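Product review: Stindard utensil holder, teal, pierced plastic
Prepared for the household equipment pages by Inmaculada Cantero

## Purpose of the review

Members have asked for advice on holders for chopsticks and other long, thin utensils, which tend to topple out of a shallow tray or sit damp at the bottom of a closed jar. The Stindard holder was bought at the ordinary retail price and kept in daily use in a home kitchen from February onwards. No payment or sample was accepted from the supplier.

## Construction

The holder is a single piece of moulded plastic with an open top. The sides are pierced with flowers and stars. Although the pattern is plainly intended as decoration, it also lets air reach the contents. The edges of the cut-outs were smooth on our sample, apart from one small burr near the base, which was removed with a nail file.

The empty holder weighs 171 g on our scales. The retailer's listing gives 193 g, and we assume that this includes the packaging. The difference has no bearing on use but should be corrected.

## In use

The holder was tested mainly with wooden chopsticks. Loading is easiest when a bundle is laid on the table first and the chopsticks are put in a few at a time, thick ends down. When the whole bundle was dropped in together, several crossed over one another and had to be taken out again.

Stability depends on the load. A well-filled holder stands firmly. With only a pair or two inside, it is light enough to be tipped by a sleeve, and reviewers noted that it was less steady on a plastic tablecloth with creases in it than on a bare worktop. Households that cover the table should smooth the cloth first or keep the holder on the counter.

Very thin chopsticks also lean to one side when there are few of them. Damian Kołodziej, who carried out the second period of testing, would have preferred a divider. We agree, and note that the Wosine model has one, though its opening is narrower.

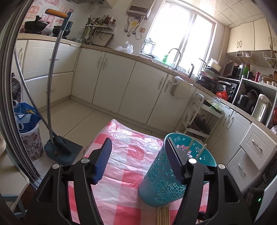

## Cleaning

Washing-up liquid and a bottle brush are sufficient. The points of the stars collect residue and need the corner of a cloth - a weekly wash proved adequate. We did not test the holder in a dishwasher.

## Assessment

Drainage and airflow: good
Stability when full: good
Stability when nearly empty: fair
Ease of cleaning: fair

Overall mark: 3 out of 5. The holder is recommended for households that will keep it reasonably full. Those with only a few pairs of chopsticks should consider a heavier container.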